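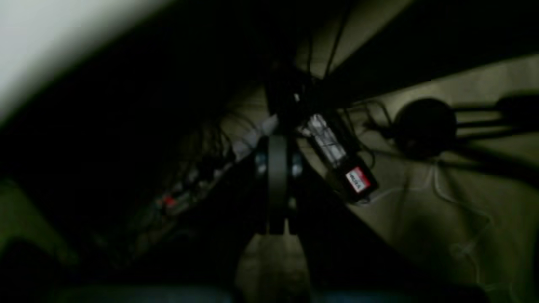
A dark corner, cables and all.

November, nearly midnight, and I should be in bed, but my hands still smell like the inside of an old drawer and I want to get this down before I forget where I put everything.

So I finally started on the back room. I've been saying I would since we moved to Cisthorpe, and every week it got one more box. Tonight I went in for a single extension cord (the short one, for the lamp in the hall) and came out two hours later with dust in my eyebrows and no extension cord. It's probably still in there. I did find the long one, which I don't need, and the one with the burned plug, which I have now thrown out for the second time. I don't know how it got back in!

The light in there is terrible. I knew that already, but I'd never tried to read a label by it. The ceiling fixture wants a 60-watt bulb and I put in whatever was in the cupboard, so anything bright goes chalk white and everything else sinks into the dark. Black wires on black plastic in a black corner — good luck. I did most of the sorting by feel, like looking for a sock under the bed.

Cables first. I made one pile of thin white ones and one pile of thin black ones, and then there was a third pile of things I was too tired to have an opinion on. The white ones are worse. They loop over everything and slide down off whatever you lay them on, and then you step on them. I wrapped the good ones with the little cloth ties from the Guline box, which had 38 left in it out of a pack I could have sworn I never opened. I know it was 38 because I laid them out on the floor in rows, which is the kind of thing I do when I'm avoiding the heavy stuff.

The heavy stuff is the Cieślak cabinet. It came from the hardware place in Venivbridge when they closed down, and it has those shallow drawers I love, and it weighs as much as a cow. I wanted it on the other wall. I got it to move maybe the width of my foot and then sat on the floor and ate crackers. It can stay where it is for now. I might even like it there, it keeps the door from banging.

Screws! I forgot the screws. There's a jar that says 500 on the lid in my own handwriting and I have no memory of writing it. 500 what? It's half washers. I tipped it into a baking pan and picked out the ones with rust on them, and then the pan went back on the shelf with everything still in it, so that's tomorrow's treat. Must not use that pan for cookies.

Things I want before I go back in: a decent bulb, a clamp lamp if there's a cheap one, masking tape, and a marker that works. Also a stool. My knees were fine until I stood up. And I should bring a damp cloth, the shelf tops are furry.

It doesn't look any better, I have to say. If you stood in the doorway you'd think I'd been in there making it worse. But the ties are in one place, the good cables are in a shoebox with a lid, and I can open the window again, so I'm calling it a start. Hall lamp is still not plugged in. I'll look for the short cord in the morning, behind the cabinet probably, with a flashlight.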